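Residence Technology Working Group
Minutes, December meeting
Bruvard Hall, ground floor meeting room

Present: Residence Life, IT Services, Facilities, two student representatives (Bruvard Hall and Cocco House)
Apologies: Purchasing

1. Minutes of the last meeting

Approved with one correction. The notes said the group "welcomed" the Skedby proposal. The group heard the Skedby proposal. Wording changed.

2. Skedby pilot

Residence Life reported on the pilot of the Skedby app, which lets residents book laundry machines, study rooms and the shared kitchens from their phones. The vendor, Grallanex, sent a summary saying adoption was "strong across both buildings." IT Services asked what adoption meant. The summary counts anyone who installed the app and opened it once. Residents had to open it once to get their laundry credit, so the figure says very little.

The Cocco House representative said most people on the upper floors have gone back to the paper sheet on the laundry room door. The app shows machines as free when they are running, and a booking is dropped if the phone loses its connection in the basement, where the machines are. Facilities confirmed that the basement has poor coverage and said this was raised before the pilot started.

Residence Life felt the kitchen bookings had gone better. The Bruvard representative agreed in part — fewer arguments at dinner time — but noted that the default slot is 20 minutes, too short for cooking most things. Grallanex was asked to change this and replied that slot length is "optimized." No one present could say for what.

Action: Residence Life to ask Grallanex for the number of bookings made and kept, by building, with the laundry credit sign-ups taken out.
Action: IT Services to test the app in the Cocco basement on three different phones and write down what happens.

3. Notifications

The app sent 3 alerts in one evening to all residents about a study room that had been free the whole time. Grallanex called it a sync delay. IT Services has not seen a log and would like one before accepting that.

There was discussion of whether building notices (water shutoffs, elevator repairs) should move to Skedby. Residence Life is in favor. The student representatives were against it while residents are muting the app. Facilities will go on posting on doors and by email regardless. Not agreed; return to this when the log has been received.

4. Privacy

The app asks for location at all times. The vendor's answer is that this "improves the booking experience." IT Services tried it with location turned off and found no difference in booking a room. The group wants the request removed, or a plain explanation of where the data goes and how long it is kept. The answer should come in writing; the last one was given on a call and each office remembers it differently.

Action: IT Services to send the question again, with a deadline.

5. Contract

Grallanex has offered a discount for signing before the pilot ends. The group could not see why a decision should be made before the results are in. Purchasing was absent, but had sent a note that the discount applies to the first year only and the renewal price is left open. Recommendation: do not sign early.

6. Shared kitchens

Facilities asked that residents clear counters and tables at the end of each slot. The app has a "leave it clean" reminder. Neither representative had ever seen it appear. 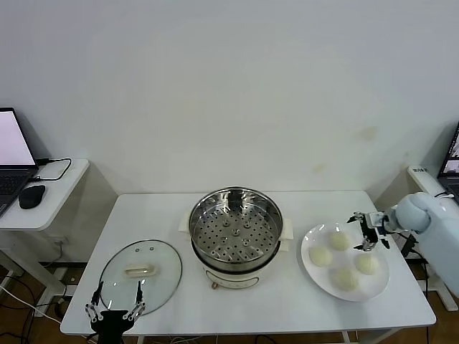

7. Next meeting

Same room, 2 p.m., once the booking numbers have come in. If they have not come in, the group will meet anyway and note that.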